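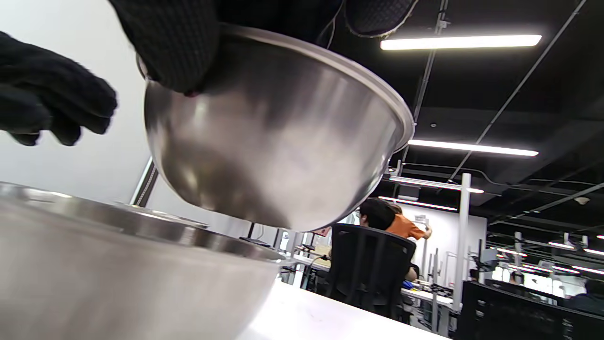
Figure 2. View from the camera of the hand-held gripper at the bowl station. One steel bowl is held up and tilted above the white tabletop; a second one is at the lower left.

3.2 Setup and upkeep of the hand-held gripper

All demonstrations in the Fesum set were taken with one gripper tool, which we call Grekora. The camera is fixed to the body of the tool, so its position against the fingers must stay the same from one day to the next. In March we found that the mount had turned slightly under its screws, and 162 recordings had to be aligned again by software. After this we changed the routine, and the new version is described in this section.

Before the first recording, the operator checks the two mount screws with a small torque driver and cleans the lens with a dry cloth. The tool is then placed in the calibration block, and the fingers are opened and closed 8 times. If the measured opening differs from the stored value, the finger pads are taken off and seated again. Pads are replaced after 7 sessions even when they look good, as we could not judge their wear by eye.

Steel bowls were the most difficult objects for the camera. The curved wall in Figure 2 shows a broad pale reflection and dark blurred streaks, and the tabletop is almost washed out by light. With automatic exposure, the brightness of the image changed whenever a bowl was tilted, and the tracking lost its points on the table. We now lock the exposure at the start of each session – the value is written in the log together with the pad number. Long linear lights on the ceiling are also in view at this station, and we kept the same lights switched on for all sessions.

Tracking still needs some fixed structure in the background. Posts and desks further back in the room served better for this than the table surface. When a large bowl covers too much of the view, the operator lowers the tool slowly and waits for the tracking signal before going on.

The routine was written by Maj-Britt Backlund and tested by Gobnait Ó Conaill on the second tool, at the Flultuvdale site. The settings of that tool are listed in Table 2.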